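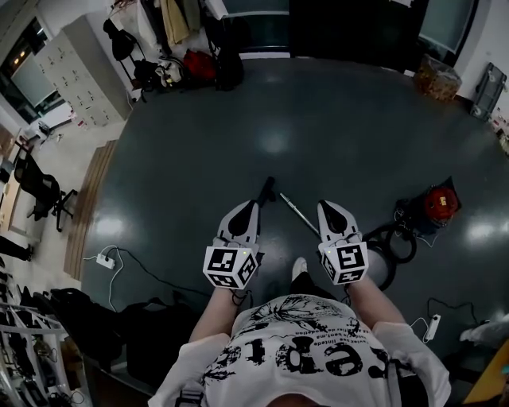 So the floor in the back room finally got its turn this weekend! I'd been putting it off since we moved into the Killetance place, mostly because that dark gray shows every crumb, every hair, every bit of fuzz off my socks (I love the color, I'd pick it again, but wow).

I got out the canister vacuum, the red and black one, and remembered how much I like having a machine that just follows you along the floor. My old upright was an Omeo and I swear it weighed 40 pounds. Doing the stairs with that thing was a workout.

The cords are the part I haven't figured out yet. I have power strips on the floor and cables wandering off in different directions, and you can't vacuum properly around any of it. Felitz has a cord box for 29 dollars and I keep putting it in my cart and taking it out again - it's a box! With a hole in it!

Next up is the wooden strip where the dark floor meets the beige. Dust loves to sit right along there and I think I need the skinny nozzle, wherever I put it. If you have a good trick for edges, leave me a comment.

Recent posts
My 9 favorite cleaning rags, ranked
The Hollmann shelf, 2 months later
What I'm getting rid of in January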